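Tips from the Laundry Table: Getting a Bed and a Pile of Shirts Ready for Robot Club

By Ingegerd Wikström

When our evening club took on household chores as its project for the year, I was asked to write up the practical side, seeing as I have folded more sheets than anyone else in the building. The students can read about motors elsewhere. What follows is the plain housekeeping end of things, and I hope other clubs (and parents who get roped in, as I was!) will find something useful.

Start with the sheet. Buy a plain one in a color that none of your practice laundry shares. We tried a striped one in December and the students spent half the evening arguing over whether a sock was on a dark stripe or a light one. Wash it twice before you use it, skip the fabric softener, and pull it out of the dryer while it is still a tiny bit damp. Spread it by hand, starting at the headboard corners and working toward the foot, and then leave it alone for ten minutes so it can relax.

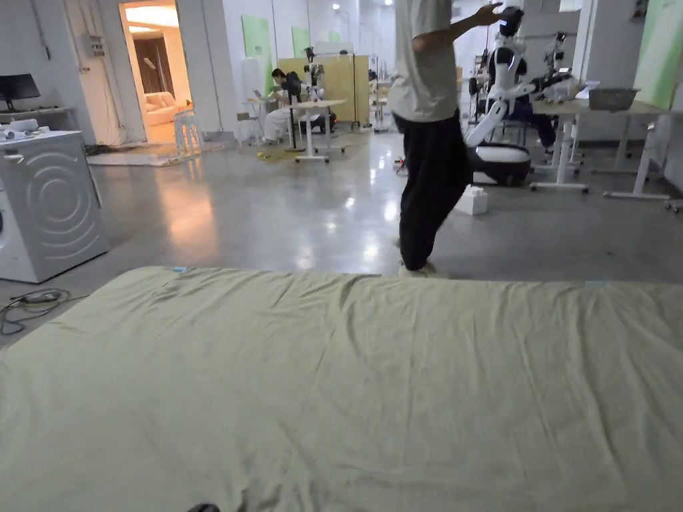 Wrinkles are the first thing new members fuss over, and I used to fuss right along with them. Sigrun Rustad, who leads our sessions, wants the bed to look the way a bed looks at home, so we have a house rule now: big folds get pulled out, small creases stay. A sheet with soft wrinkles going every which way and a bit of a crumpled ridge along the far edge is perfectly fine to start on. If you have a ridge right where you mean to put the shirt down, give the sheet one good tug from the opposite side and stop there. Ironing is a waste of an evening. I did it once, for a whole bed, and it lasted until somebody sat down.

Choosing shirts. Old cotton T-shirts are the best thing to learn on, the softer the better. New ones are stiff and spring back when you let go of them. Stay away from anything slippery for the first few weeks, and from anything with a big rubbery print on the chest, which sticks to itself when it is folded warm. We keep our practice shirts in a Closska tub with a lid, and Tyra Björklund has a note inside the lid saying which ones have been washed. Dark or bright colors are easier for everybody to follow on a pale sheet. 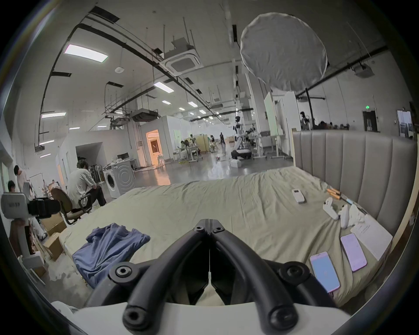

Pick your starting crumple and stick with it for a while. Beginners tend to drop the shirt any old way and then wonder why every try goes differently. Hold it by the collar, let it hang, lower it straight down and let go. Do that three times in a row and you will see it lands in much the same heap. Once your team can deal with that heap, move on to the sleeve drop, and after that the toss, where anything goes.

Small things on the bed. Real beds collect stuff, and our final task asks for the bed to be cleared as well as the laundry handled. Add the clutter slowly — a remote control first, since it is flat and easy to find, then something rounder, then paper. A crumpled tissue is harder than it looks and I would save it for last. Loose batteries should be taped at the ends before they go anywhere near a practice bed, and counted back into their box when you finish. Phones can go down too, but ask their owners first, please.
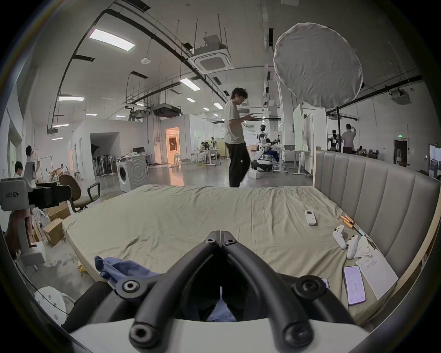 Keep a notebook for the whole business. Ebuka Okeke started ours, and his columns are the ones we still use: which shirt, which drop, which student was on the handle, and whether the fold held when the shirt was picked up. We are aiming for 1,000 tries before the Jolulell meet, and a pencil on a string has done more for us than the fancy form we began with. Write the line before you set up the next try or you will never remember it.

Picking up cloth is where good habits pay off. Come down slowly, take a generous pinch, and lift straight up before moving sideways. If you drag, you take the sheet along with the shirt and have to spread the bed all over again. Two students work best, one on the gripper and one watching the cloth from the side.
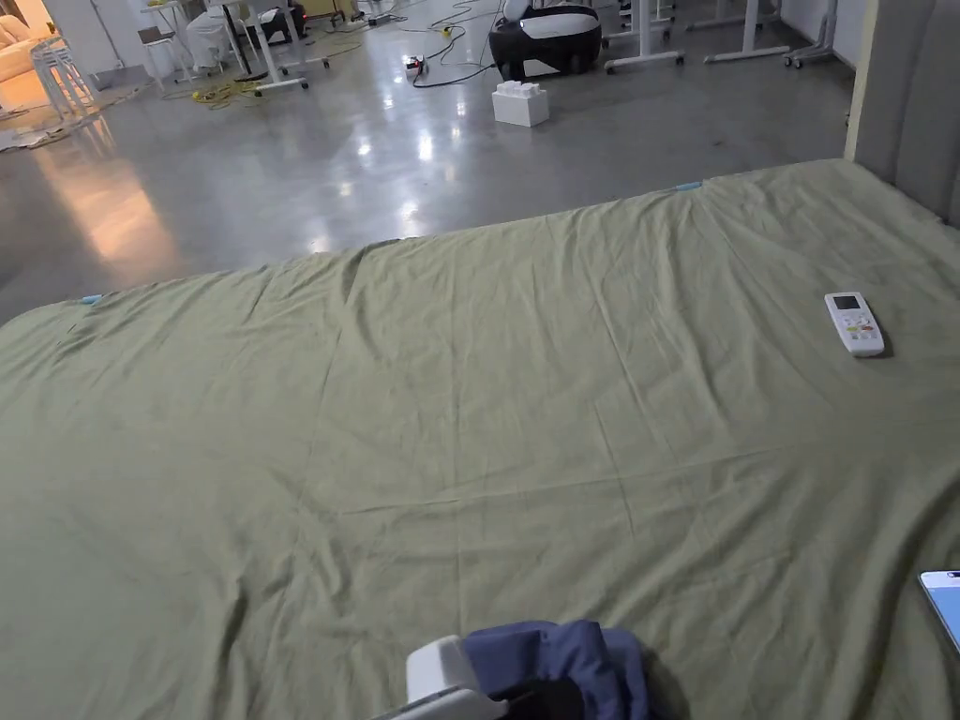
Navy cloth in the gripper, remote still on the sheet.

Cleaning up. Shake the sheet out away from the machines, as lint gets into everything. Wipe the gripper fingers with a barely damp rag and dry them well. Helge Björklund likes a clothes brush for the joints, and I have come around to it. Shirts go back in the tub unfolded, so the next group has to start fresh.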